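Review: Open Day Demonstration of the Pemis Two-Finger Gripper, Grasby

Published Jul 15, 2023
Reviewed for the Lostix equipment bulletin

Our office attended the spring open day at Grasby in May, where the Pemis hand-held gripper was shown to schools, small workshops and members of the public. The purpose of the visit was to judge whether the tool is suitable for loan to our member sites. This review covers the tabletop session only. The conveyor display in the main hall was run separately and will be reported in the autumn bulletin.

The session was concerned with sorting household items and toys of mixed shape. Staff gave a short talk of 13 minutes, after which guests were invited to try the handles themselves. The talk was clear, although those standing at the back had difficulty hearing it. Printed notes would have helped.
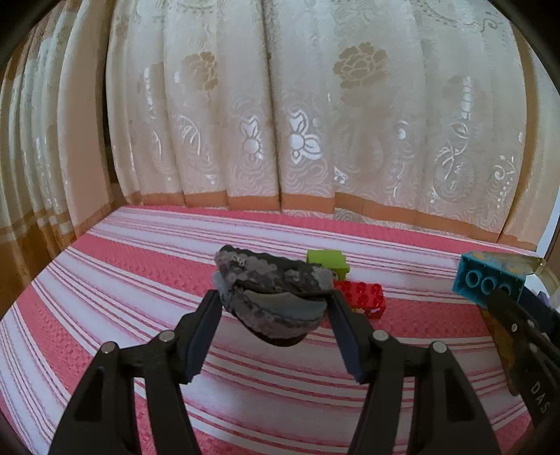 Soft or uneven objects are a fair test of any two-finger design. Plastic bricks have flat sides and forgive a poor approach, while a lumpy object must be met from both sides at nearly the same moment. In our own trial the handle gave good feedback through the grip, and the fingers closed evenly. We found the tool somewhat tiring after a long turn. Guests with smaller hands said the same, and the maker may wish to consider a shorter trigger.

Pemis states that each set of finger pads is rated for 3000 closings. We were not able to check this figure. Replacement pads are sold in pairs and can be fitted with an ordinary screwdriver. The loan price quoted to us was 600 dollars per season, with purchase at 1167 dollars, and both prices include the carrying case and one spare set of pads.

Work with two grippers at one table is harder than it looks. The arms take up a good deal of space, and new users tend to reach for the same object. Staff handled this well by asking each guest to state a target before moving. 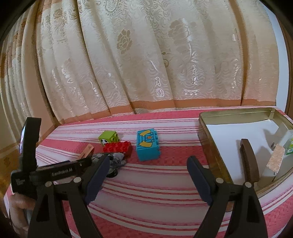

Mathis Lefèvre found the two-handed exercise the most useful part of the day, but wrote to us afterward that the turns were too short for a beginner to improve, and that he would have given up the talk to have a longer one. We have passed this remark to the organizers.

The McPhee gripper, reviewed here last year, is lighter and easier on the wrist. It is less steady with small items, and its pads must be returned to the maker for fitting. Sites that already own the McPhee model have no pressing need to change.

Rating: four out of five. Recommended for loan to sites with a trained supervisor. Requests for the fall season may be sent to the Lostix equipment desk.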